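Opinion > Workplace > Automation

The packing line at the Groltel plant handles soft goods: sponges, cloths, scouring pads and refill packs. Since January, part of that work has been done by paired robot arms supplied by Hundex. The published case for the change rested on one number, a rate of 500 items an hour per cell. I think the number is the wrong one to argue over, and that both management and the union have spent too long on it.

A rate describes the machine while it is running. It says little about the person assigned to the cell. Before the change, a packer picked, checked and packed. The three tasks were done in one motion and the checking was never written down. A packer who felt a stiff or torn item dropped it in the reject tray without breaking pace. The job sheet for the new role lists clearing stops, refilling bins and signing the shift log. Checking does not appear on it, although the cell still depends on someone doing it.

The shift logs are kept in Jestia, and staff can read them. In one week the log for a single cell recorded 447 stops. Of these, 95 were coded as equipment faults. Most of the rest were coded "operator assist", a label that treats a correct human judgment as a kind of delay. If an attendant straightens an item so the arm can grasp it, the attendant has done production work. The log should say so, and the pay grade should follow the log.

Training has the same gap. Attendants get 21 hours, nearly all of it on the control panel and lockout procedure. Both are necessary. Neither covers how to set out a bin so that the next pick is likely to succeed, and the people who know that best are the former packers, who were not asked to teach it.

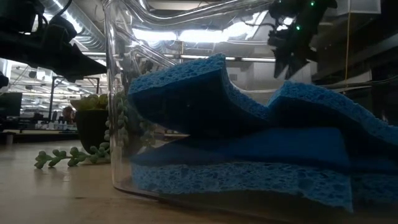 Soft goods are hard for automation for a plain reason: they do not hold a fixed shape. A program can be given the size of a carton and rely on it. Three blue sponges stacked in a clear bin are another matter when the top one has buckled into a wave and the two under it have not, so that the gripper above has a different height to deal with at each point along it. An experienced packer adjusts for this by touch.

Głowacki, the consultancy hired to review the line, recommends one attendant for every four cells. I would hold the ratio at two until the stop codes are fixed, and have former packers write the bin-loading procedure on paid time. Rates can be reviewed after that, using logs that record who did what.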